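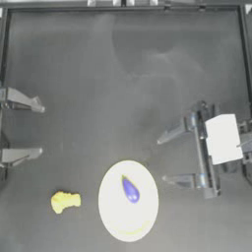
Gray surface, black edge, four small clips along the top.

The ferry to Otby leaves from the far end of the harbor, past the fish place and past the other fish place, and I missed it by the length of a parking lot. I could see the ramp going up. I waved, which I guess in the history of ferries has worked for somebody, and a man in an orange vest waved back at me, very friendly, and off they went.

So I had three hours. I also had my aunt's cake on the passenger seat with the seat belt around it, because I'd promised my mother I would treat it like a passenger. It was a birthday cake. My aunt was turning 81 that evening, on the island, and the cake had come from Dimitrov, the bakery she used to live over when she was first married, and which she brings up at least once per phone call. Nobody on Otby can bake, according to her. She's lived there for half her life and she'll say it right in front of them.

It was August and it was hot, and if you know anything about buttercream you're already worried for me.

I tried leaving the engine running with the air on, but the needle was sitting lower than I liked and the gas station was back over the bridge. So I carried the cake into the waiting room. The waiting room had a fan. It had a vending machine too, and a woman about my aunt's age with a birdcage on her lap, a towel over the cage.

"Is that a cake?" she said.

I said it was. I asked if that was a bird.

"It's a cage," she said, and left it there, so I sat down.

I should explain about my aunt and me. We hadn't talked in four years. It was over a piano, which sounds grand, but it was a terrible piano with a dead octave in the middle, and my grandfather had left it to "the girls," and there was some disagreement over who the girls were. She thought it was her and my mother. I thought it was me and my sister, seeing as we were the ones who'd been made to practice on it. I sold it. I got 400 dollars and I spent it on tires. When she heard, she sent me a card with nothing written inside, just her name, and I've still got it in the drawer with the takeout menus.

My mother had set this whole thing up, obviously. "You'll just drop off the cake," she told me, like there was any way to just drop off a cake on an island with two boats a day.

After a while the woman with the cage got up and came over and looked in through the little plastic window on the box.

"You're losing the D," she said.

I looked. We were losing the D! It said HAPPY BIRTHDAY in pale green, and the D had started to slide down toward the corner, very slowly, like it had somewhere to be. I picked up the box and held it in front of the fan. It was one of those fans that turns its head, so I had to walk it back and forth, and I did that, I walked a cake side to side in a ferry terminal until my arms gave out. Then she took a turn. She was stronger than she looked. She told me she was moving to Otby to live with her brother and they hadn't gotten along since they were kids.

"So why are you going?" I asked.

"He fixed up the room," she said. "He sent me a picture of the curtains."

We drove onto the next boat together — I mean she walked on and I drove on, but she found me up on deck and we stood by the life jackets, where there was some shade. She'd set the cage down between her feet. The wind got under the towel at one point and I'll tell you, there wasn't a bird in there. It was shoes, a couple of pairs, and a clock wrapped in a sweater.

My aunt was on the dock when we came in. I hadn't expected that. I'd pictured a front door, and a minute or so on the step to get my face ready. She was smaller, and she had on a yellow raincoat in all that sun, and she walked straight up to my window before I'd even gotten off the ramp good and held up traffic, what there was of it.

"Let me see it," she said.

I passed her the box through the window. The car behind me honked. She lifted the lid and stared in for a long time at what was left, which by then said HAPPY BIRTH and a sort of green puddle.

"Dimitrov," she said. "They never could write."

Then she went around and got in on the other side, put the cake on her knees, and pulled the seat belt across the both of them. She told me to take a left at the church. I took the left.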